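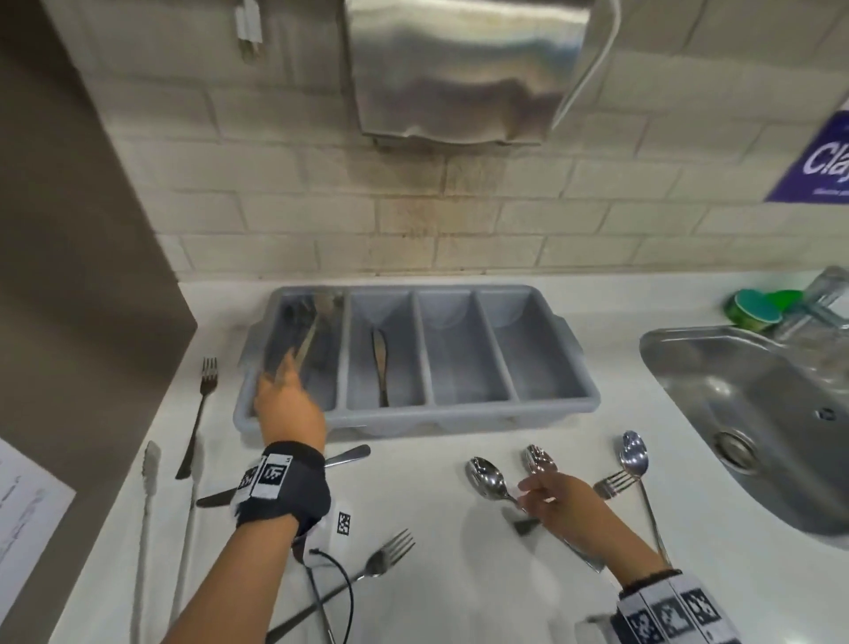
Sorting cutlery into a gray four-compartment tray on a white countertop.

Kitchen drawer course says it can save your mornings. We have doubts.

A home organizing firm called Stullness has started selling a short course on how to arrange a cutlery drawer. It costs $60, runs for 2 hours and is held in the back kitchen at Zandwood, the housewares store on the east side of town. The first session took place in February, and the store says more are on the calendar for spring.

The method, as laid out in the handout, goes like this. Take everything out of the drawer and lay it on the counter. Put the tray down next to it, empty. Pick up one kind of utensil at a time and give each kind its own compartment. Anything that doesn't fit the tray goes somewhere else, or out of the house.

That is more or less what most people do when they move into an apartment, and they do it without a handout.

Agnes Ljungberg, who founded Stullness and teaches the sessions herself, argues that people skip the first step. "They shuffle things around inside the drawer and call it sorted," she said. "If you haven't seen it all on the counter, you don't know what you own."

She may have a point there. A counter covered in forks and butter knives makes a stronger case for thinning out than a closed drawer does. Long-handled serving pieces are the usual trouble, as they are in any kitchen, and the handout spends most of a page on them. Its advice is to store them in a jug by the stove. Those of us who have knocked over such a jug will want a second opinion.

The bigger claims are harder to swallow. A flyer by the Zandwood registers promises "calmer mornings" and says a sorted drawer will save a household 200 minutes a year. Asked where the number came from, Ljungberg said she had timed herself at home before and after. She did not have notes. Even taken at face value, it comes to well under a minute a day, and the course itself uses up more than half of the first year's savings before you count the drive.

There is also the matter of the tray. Participants can bring their own, but the store sells one by Garnico and sets out a stack of them on the way into the kitchen. Zandwood confirmed that it does not charge Stullness for the room. It would not say whether the firm gets a share of tray sales. Ljungberg said she recommends "any tray that fits your drawer," though the handout names only the one.

Aroha Waaka took the February session and was kinder about it than we expected. She had inherited her mother's silverware and had been keeping it in the same drawer as her own, and she said she had put off dealing with it for a long time. "I could have done it at my kitchen table for free," she said. "But I hadn't." She went home with two bags to give away. She didn't buy a tray.

Her one complaint was that the class spent too long on the order of the compartments. Stullness teaches that forks belong on the left, then knives, then spoons, with the last slot for small odds and ends. Waaka keeps her spoons on the left and intends to go on doing so.

Whether any of it lasts is an open question. Stullness has not gone back to check on a single drawer, and has no plans to. Kaczmarczyk, the hardware store across the street from Zandwood, has put a handwritten sign in its window offering trays "with free advice." We asked at the counter what the advice was. Measure the inside of the drawer first, the clerk said – the inside, not the front.

Places in the spring sessions can be booked at the Zandwood service desk. The fee is not refundable, but it can be moved once to a later session.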